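Notes from the pit traps: that "range extension"

Several of you have forwarded the claim going around that the little seed-harvester we log each summer has moved uphill, with new colonies on the slope above the Huta road. I've now read the write-up twice, and I'm not convinced.

Start with the number. The report gives 2606 workers from the upper transect and 2231 from the lower one, and treats the difference as if it means something. Worker counts from pitfalls tell you how many ants walked past a cup. A trap set six feet from a nest entrance will fill up overnight, and one set thirty feet away may catch a beetle and some grit. Of the 84 traps put out, 56 were on the upper line. I would expect more ants from more cups, wouldn't you?

Then there is the question of what was caught. The workers were sorted by eye, and only a handful were pinned. Damian Pfister looked at the pinned ones under the scope and is happy with the genus. He will not go further than that without seeing a queen, and neither will I. There is a similar, paler species on that same slope that nests under flat stones, and the minor workers of the two are a pain to tell apart even when they are clean and dry.

The Drurnik survey is cited as the baseline, but that survey never went above the second gate. An ant missing from a place where no one set a trap is hardly news when it shows up there later. The Bortolotti collection has two old cards of ants from "hillside, open ground" with no elevation at all. They could be from the upper slope. They could be from someone's driveway.

None of this means the colonies aren't there. I'd just like somebody to find a nest, note what it is under or in, write down the elevation, and put a few workers and a queen in alcohol with a label. One good nest record would do more for me than another bucket of foragers.

If you go up in June, please leave the stones the way you found them. The Zosura plots are still in use, and the flags mark live nests.
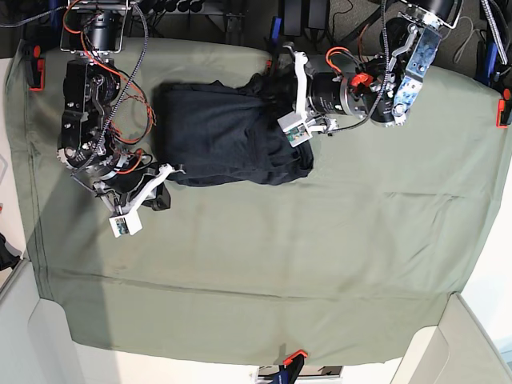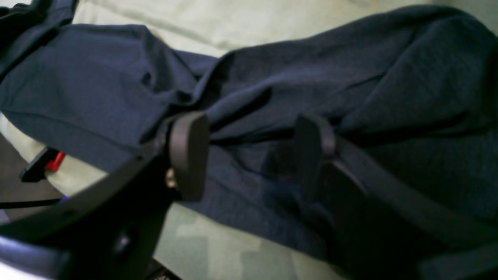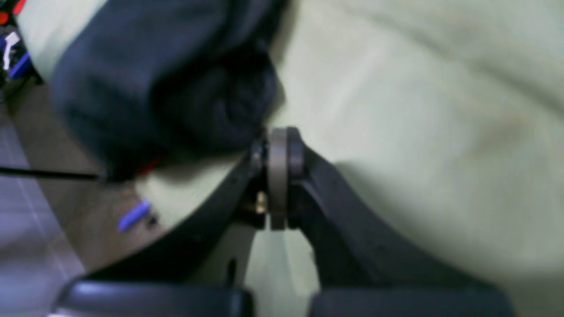

Dark cloth on the green table cover (first picture); the third is a close view of the black gripper.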